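Do vegetables really keep longer in zip bags?

My sister-in-law's theory, repeated at every family meal since April, is that I throw away too much veg because I leave it lying about. Her cure is zip-top bags. Big ones, with the coloured seals, one for each lot of shopping. She read it somewhere, and then she read it somewhere else, and by the time it got to me it was a law of nature.

I am not a bag person. I have a blue basket on the worktop where things go when they come in from the shop, and they stay there until I cook them or until they go soft and I feel bad. I have always thought of this as a system. Apparently it is a habit.

Anyway, I gave in and bought a box of the Trokell ones from the hardware shop in Granton, the place that also does keys and seems to sell one of everything. The box promised freshness "for longer". Longer than what, it didn't say. Longer than a pepper left on a radiator, I expect.

My first complaint is the seal. On the box there's a drawing of a smooth hand gliding along a smooth strip. My own experience is that you press one end shut, run your thumb along, feel very pleased, and then find the middle has popped open again. I did this over and over on the first evening. The orange strip does at least show up against the worktop, so I can see the gap I've left, and I'll give them that much.

My second complaint is the onion. Everything I grew up with said onions want air and a bit of dark, and my mother hung hers in an old pair of tights on the back of the larder door. Now I'm meant to seal a red onion in plastic with a yellow pepper and expect both of them to thank me for it. I asked the woman in the Uzor farm shop and she pulled a face, and then sold me another pepper.

Still, I said I'd do it properly, so in they went.
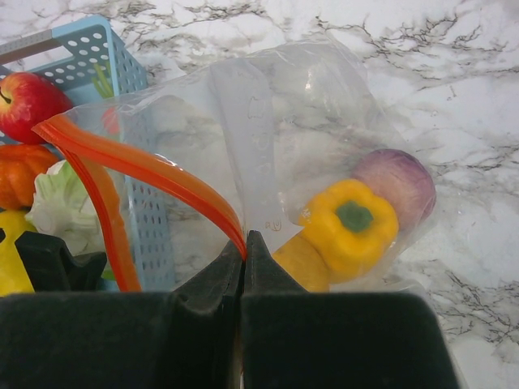
What I found after 72 hours

Not a lot, if you want the short version. I kept the bag in the bottom drawer of the fridge and put a second pepper in the same drawer with nothing round it, so there'd be something to compare. After 72 hours I got them both out and put them side by side on a plate. The bagged one was perhaps a shade firmer at the shoulders. The bare one had the beginnings of a wrinkle near the stalk, but it may have come home from the shop with that. I cut them both up for the same pan and couldn't have told you which bits were which.

The onion was worse off, if anything. There was damp on the inside of the plastic and the outer skin had gone clammy where it touched. It was fine underneath and I used it, but it would have been fine in the basket too, and the basket doesn't need wiping out.

Then there's the washing up. My sister-in-law says you rinse the bags and use them again, which sounds thrifty until you have 5 of them turned inside out over the taps and nowhere to fill the kettle. They never dry in the corners. I tried standing one over a wooden spoon in a jug and it slid off into the sink.

I can see the use of them for some things. Half a cut pepper, yes. Herbs with a bit of kitchen paper, probably. Soup for the freezer, if you trust the seal more than I do (I put 500 ml of leek and potato in one and stood it in a bowl overnight, just in case). When we went to the cottage at Gitley I packed all the veg for the weekend in 2 bags and it was handy for carrying, though a carrier would have done it.

What I'm doing now is buying fewer peppers. The onions have gone back in the basket, and the rest of the box is in the drawer with the cling film and the birthday candles. She's coming for lunch next month, so I may have to get a few out and hang them over the taps.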